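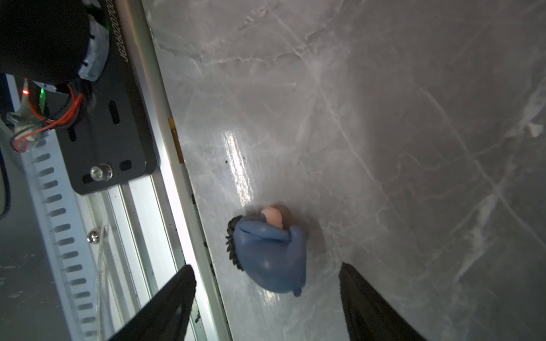
A small blue figure in a hood, on gray marble-patterned top.

Dirk Ruppert is late and so am I. He's got coffee, no lid. We talk in the back room of Vomer, the toy repair and resale shop he has run for eight years in Hiltonitz.

Repairs first. "People bring in stuff that cost two dollars new," he says. "They'll pay four to have it glued. I quit asking why." Worst job? Dolls' eyes. No hesitation. "You fix one and then it doesn't match the other, so now you're fixing both."

He started out at a hardware store. Hated the hours, liked the drawers. Still sorts everything by screw size, even things without screws.

December is the month that pays for the rest. Last one was bad, doors half closed, pickups on the sidewalk. He sold 117 jigsaw puzzles anyway, most of them used. Did he check for missing pieces? "I checked the small ones. The big ones I wrote 'probably complete' on the lid. One lady came back mad. She was right to be mad."

Rent is going up. He shrugs, then talks about it for a good while, so maybe not a shrug. A move to the old Lusilum building is possible, upstairs, cheaper. "But who carries a dollhouse up stairs."

Phone rings, he lets it. Somebody wants a train set priced. I ask wether he kept any toys of his own. "One bear. My sister has it. We're discussing that."

Get our newsletter in your inbox. Enter your email to sign up. You can unsubscribe at any time.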